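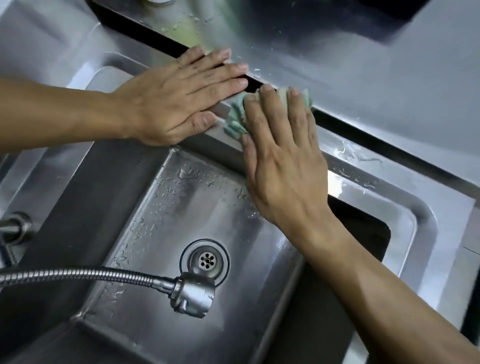 Cleaning a Steel Sink, and Whether a Machine Can Do It Yet

Posted 17 January 2022 in Kitchen Tips

Readers keep asking if they should hold off on chores and wait for the robots. For the sink, don't wait. We looked at two machines in December, the Kalisen arm and the Linelis counter unit. Both can push a pad over a flat panel. Neither could follow a rim into a corner, and the Kalisen stopped 44 times in one afternoon. It costs $700 a month to lease.

By hand:

1. Rinse the basin and wet the cloth. Add a drop of dish soap.

2. Rub the raised edges first, with your free hand flat on the steel. Grime collects next to any seam or groove. Use a soft brush if the cloth won't reach in.

3. Wrap the sponge partway around the faucet neck and work down to the base. Hold the soft side to polished metal. Scrub pads can scratch it.
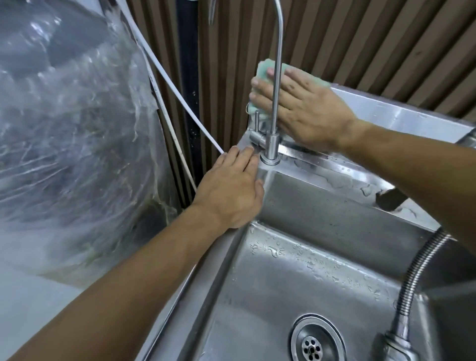 Wiping the neck of a tall, narrow faucet.

4. Wipe the ledge behind the faucet, then the walls and floor of the basin.

5. Lift out the strainer if yours comes out, and scrub both sides.

6. Rinse and dry with a towel. Hard water leaves spots within 30 minutes at our place.

Flostow says its wall-mounted cleaner will handle faucets next. We'll test it when we can get one.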